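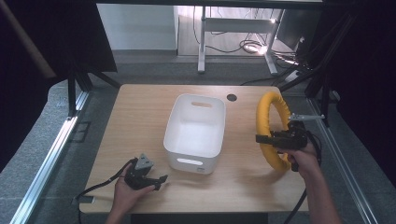

Ritine 4 is a self-hosted identity server for small and mid-sized offices. It holds user accounts, handles single sign-on over SAML and OpenID Connect, and issues one-time codes for a second factor. I have run it for one office of 118 accounts, first beside our old directory and then in place of it. This review covers the server and the Windows login agent. I did not test the phone app on Android tablets.

Installation

The package installs on a plain Debian machine with four gigabytes of memory. The setup script asks for a host name, a certificate and a database, in that order, and it will not go back a step. If you mistype the host name, stop the script and start over. The finished service used less memory than I expected, and idle load was close to nothing.

The import tool reads LDIF and CSV. Our LDIF file failed on the first try with "unexpected attribute" and no line number. Glenys Staniforth found the cause in a group entry with a trailing space. CSV import worked, but group membership has to go in a second file, and the manual puts this in an appendix.

Daily use

Logins are fast. From the moment the user presses Enter to the moment the desktop begins to load, I saw no delay worth measuring. Password resets go through a web page that works on old browsers, including the one built into our thin clients.

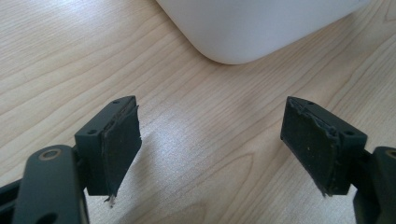
Gripper fingers over a light wooden tabletop.

The admin console is less finished. Search matches the start of the login name only, so looking for "Meireles" finds nothing if the account is "vmeireles". Lists show 30 rows at a time and the setting does not stick between sessions. Audit entries are complete and clearly worded, but the export stops at 2,000 lines with no warning. I found this only when the last entry in a file was stamped mid-morning and I was looking for something from the afternoon. The command line tool has no such limit - use that.

Role delegation works as documented. I gave Wissam Sleiman the right to unlock accounts and reset second factors in one department and nothing else. He could not see the other departments at all.
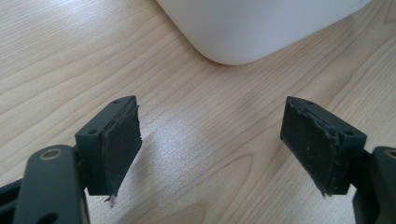
Failover is the weak point. Ritine 4 supports one standby server, kept current by log shipping. When I shut down the primary, the standby took over in 28 seconds and existing sessions survived. Getting back to the primary is a manual job with five commands, two of which must be run as the database user. The order matters and the console does not check it. Peltia, which we ran before, did this with one button, although it needed a third machine to do so.

Hardware tokens

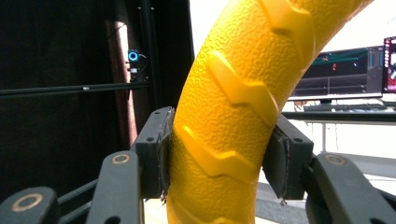 Token support covers FIDO2 keys and the older time-based fobs. Keys enroll from the user's own page and need no help from the admin. Fobs need a seed file, and the importer accepts only the Konberg format, so I wrote a short conversion script. Drift correction is on by default and allows two steps either way. Buy fobs in a color people can find: a bright yellow like the ridged piece in the photo is easier to spot on a desk than black. Lost fobs were our largest source of tickets before the change.

Licensing

Pricing is per active account, counted once a month. Disabled accounts are free, but service accounts count as people. The license file is checked offline, and an expired one blocks new accounts without locking out old ones.

Verdict

Good: login speed, delegation, audit detail, offline licensing.
Bad: console search, silent export limit, manual failback.

I would install it again for an office of this size. For a site with more than one standby, wait for the next major version or look at Kováčik.

Filed under: Reviews > Servers & Directory Services

Related articles
Moving groups out of LDIF without losing nesting
Peltia: notes after the last upgrade
Log shipping over a slow link
Thin client browsers and modern TLS

Contact: Noemi Mancuso, site editor | Copyright the authors | Back to top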